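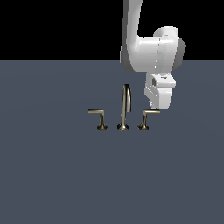

Can a robot clean my bathroom yet? Parts of it, slowly, if somebody sets everything up first and you don't mind waiting.

I got asked that four times over Thanksgiving planning calls with my family, because I made the mistake of telling them I was going to the Drandine open day. So I'm writing it all up in one place and sending everybody the link. Hi, Mom.

Some background for people who aren't related to me. I spent eleven years cleaning vacation rentals, first for other people and then with my own little outfit (me, my cousin, and a van with a door that only opened from the inside). I still do turnovers on weekends in the summer. In July we had one stretch where I did so many showers back to back that I started dreaming about grout. So when a company says it's teaching machines to do household chores, I'm interested in a very practical way. I want to know if the thing can do a faucet.

Drandine is in one of those low business parks where every building looks like a dentist. Parking was a mess. They'd said to use the lot behind the tile warehouse and so had the tile warehouse, which was having a sale. I ended up on the grass strip with a dozen other people and walked over in the wrong shoes. Inside there was coffee, very good coffee, and little name stickers, and a sheet where you put your job. I wrote "cleaner" and the man behind me wrote "futurist," so that tells you what kind of crowd it was.

They split us into groups and mine went to the simulation room first, which I was a bit grumpy about. I came to see robots and they took us to see computers! But I'll admit it was the part I've thought about most since.

The way they do it, the robot practices on the computer before it gets to try anything real. They build a pretend arm and a pretend object, put them in a pretend nowhere, and let it have a go again and again. The one on the big screen when we came in was a bathroom faucet, the kind with a tall curved spout and a separate lever handle on each side, in that soft champagne sort of metal everybody is putting in their powder rooms now. The white arm was hanging down over the right-hand handle with its fingertips just about on the end of the lever. I laughed out loud, because that's my whole job, right there on a TV.

Our guide was Domnica Barbu, who works on what they call the task library, and she was great. Quick talker, very dry, answered what you asked. I asked her why you'd start with a faucet and she said a lever handle is a nice small problem. It swings one way, it stops, and you can tell if you moved it or missed it. She said the library has 524 household objects in it so far and that faucets are one of the more popular shelves, along with drawers and cabinet doors.

I asked where the sink was. I wasn't being smart, I really wanted to know! The faucet stands on a plain gray-blue flat surface with black behind it and nothing else. No basin, no backsplash, no soap dish. Domnica said they add clutter in later stages, and that the bare version comes first so the arm can learn the motion by itself. Fair enough. But I told her that in eleven years I have never once met a faucet that was alone. There's a toothbrush cup. There's a candle. There's a wad of hair ties and somebody's retainer. Reaching the handle is the easy bit, and what you have to get around to reach it is the job.

She wrote that down, which made me feel very important. Then she asked me what order I'd clean one in, and I gave her the full speech. Clear the deck, wet the base, spray the cloth and never the metal, do the spout from the top down, handles after, then an old toothbrush where the bases meet the counter because that's where the crust lives. Dry everything with a second cloth or it spots. On a brushed finish you follow the grain. The futurist took notes too.

What the simulation doesn't have, she said, is any of that. No water, no limescale, no feel for how stiff a handle is after ten years of hard water. They can change the stiffness by number, and they do, so the arm gets practice with loose ones and sticky ones. But a cloth is a nightmare for the computer. Anything floppy is. They can have it turn a lever 3,000 times overnight and still not have a decent way to show it a damp rag. I found that sort of comforting, and also sort of annoying, as I'd love to hand over the damp rag part.

After that we went through to the actual workshop, which was louder and smelled like warm plastic and somebody's lunch. There were three stations running.

The first was called Kozma and it loaded a dishwasher. This was the crowd favorite by a mile. It took a plate from a stack, turned it, and slid it into the bottom rack, and it did that well, I have no complaints about the plates. The mugs were harder. It put one in right side up and a lady near me actually gasped. (My husband does this. I have not gasped at him, but I've wanted to.) They'd given it plates that were all one size and already rinsed, and when I asked about a pan with egg on it the young guy at the station just smiled and said "next year."

The second station, Brollomus, was towels. You'd think towels would be where I got excited, and I did stand there longest. It folds a bath towel in half and in half again on a big table. It's slow. I timed one on my phone but then my sister called and I lost the timer, so all I can tell you is that I could have done a good few in the time, and I'd have done them in thirds, the way hotels want them. The fold itself was tidy. If you left it running while you did the rest of the house I could see it being useful, provided you had a table that size to spare in your laundry area, and I have never worked in a house that did.

The third was Plakavon, and that was the shop-floor one. It isn't meant for homes at all. It picks small fittings out of a bin and puts them in trays for packing, and there's a version going into a plumbing supply warehouse for a trial. They said it handles 700 pieces on a good shift. The warehouse fellow in our group said his people beat that before lunch, but his people also quit, and he seemed pretty serious about it. He and Domnica got into a long back and forth about shiny parts. Chrome and brushed metal throw off the cameras, apparently, as the light bounces around and the machine can't tell where the edge is. I know the feeling! I've polished a tap, stepped back, and seen a smear I swear wasn't there from the other side.

I asked the same guy if he'd buy one. He said he'd rent one. I thought that was a good answer and I've been using it on my family.

Things I'd want before I let one into a bathroom with me:

It has to cope with stuff in the way. Moving a candle without knocking it in the toilet is a real skill.

It has to be okay around water. The arms at Drandine were kept well away from any, and I asked about it twice.

It has to know when something's clean. I do that by running my thumb over it. Domnica said touch sensing is "coming along," in the voice my mechanic uses about my transmission.

It has to fit. Most guest bathrooms I do, you can't open the door all the way with the bucket inside.

And the price. They wouldn't give one for any of the home stuff, only said that it's research and not for sale. I did see a laminated sign saying that one replacement fingertip set for the workshop arm was $1,000 to the clumsy, so please don't touch. I kept my hands in my pockets after that.

If you want to go, they run open days a few times a year and you sign up on their mailing list. Go early for the parking and wear flat shoes. They're fine with kids but there's a yellow line on the workshop floor and they mean it. The tour took most of the morning, the coffee is free, and there's a decent taco truck by the tile place (get the potato one). Ask to spend longer in the simulation room than they plan for, even if it sounds dull. I stood there watching a handle and thinking about every stiff, crusty, wobbly one I've ever fought with, and Domnica had to come back and fetch me because the group had moved on.

She's asked if I'd come by again after the holidays and go through a bathroom job step by step with the task library people — paid, before anybody asks — and I said yes. I'm bringing my own toothbrush cup, my own hair ties, and the candle. If they can get that arm to the handle without tipping anything over, I'll report back.

Mom, I'll call Sunday about the pies.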